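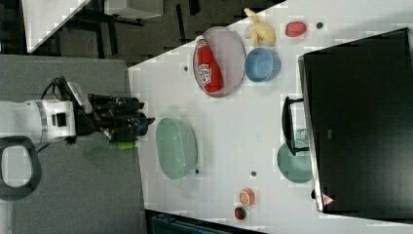
My planner keeps driving straight through the see-through bowl as if it weren't there, a reader wrote in under my last post, and could I please do something on depth gaps before they lose another bowl. Yes! Happily. I've had the same trouble for months and I've finally got a setup I like, so let's go through it.

# Filling the holes in your obstacle map

The short version is that a missing depth reading usually gets treated as free space, and we're going to stop doing that. My table is a fairly rotten one for a depth camera: a pale green basin you can half see through, a great big glossy black thing lying flat along one side, and a gripper that's nearly all black as well. The ketchup bottle in the tray gives me no bother at all. The basin is the villain.

I'm using Flamitz for the planning, Rees for the camera calibration and Junder to look at the logs. If yours are different the steps should carry over fine, you'll just be hunting for other names in the menus.

## 1. Save some frames before you touch anything

Park the arm out of the way and record a short clip of the table standing still. I took 696 frames, far more than you need (I went to put the kettle on). Open it in Junder and switch on the "invalid" overlay. Anything that stays lit up for the whole clip is a proper hole. Anything that flickers is noise, and we'll deal with that separately.

## 2. Average over time, but not for long

Flickery pixels go away if you take the median over a few frames. I settled on 6. I did try 20 and the map looked gorgeous, but then the arm left a smeary ghost of itself behind every time it moved and the planner refused to go near its own elbow.

```yaml
depth_filter:
 mode: median
 window: 6
 ignore_invalid: true
```

## 3. Tell the map that unknown isn't free

This is the setting that saves your bowl. In Flamitz it's off unless you ask for it:

```yaml
obstacle_map:
 unknown_is: occupied
 max_unknown_height: 0.15
```

The second line matters a lot! Leave it out and each hole turns into a pillar that goes up to the ceiling, and the arm will just sit there telling you there's no path. Set it a bit higher than your tallest dish. The number is in metres (I once typed 15 and spent most of a February evening wondering why nothing moved). 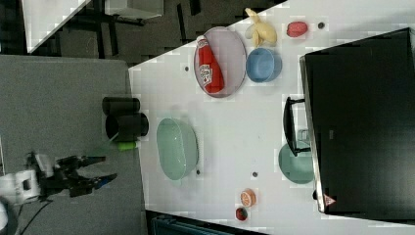
**Oona Tamblyn**

## 4. Cut the arm out of its own picture

Now that holes count as solid, the gripper becomes a problem. It's dark, it sits right over the stuff you want to pick up, and it makes holes of its own. So you need the self filter on, with a bit of padding round the fingers:

```yaml
self_filter:
 links: [wrist, palm, fingers]
 padding: 0.02
```

Go easy on the padding. Small things near the fingers get swallowed by it, and so will the edge of a cup if you're closing in on one. I started at double that value and the little green piece where the grey surface meets the white one vanished from the map every time the gripper came over for it. If yours disappears too, halve the padding and have another look in Junder before you change anything else.

Don't forget the cable. It isn't in the robot model, so the filter knows nothing about it, and mine showed up as a thin wiggly obstacle following the wrist. I added a fat capsule shape to the wrist link and called it a day.

## 5. Mark the two surfaces separately

If your workspace is made of two tables pushed together like mine, fit a plane to each. I used one plane for ages and the error all piled up at the join. Rees will let you draw a region for each surface and spits out both planes in one file.

## 6. Run it with the speed right down

Replan the same pick a good few times and watch the planned path before you let the arm follow it. The path should now bend round the basin. My obstacle map went up by 1,470 occupied cells after all this, nearly all of them over the basin and the black thing at the side, so that's the sort of pattern you're hoping for. If the extra cells are sprinkled all over bare table, go back to step 2.

Still on my list: dark cups on their sides. The outside comes through all right with the median on, but the opening is a mess and I haven't found a setting that fixes it. I'm at the Dratthorpe meet-up next month if anyone wants to compare config files.

Last edited May 7, 2024 (fixed the units in step 3)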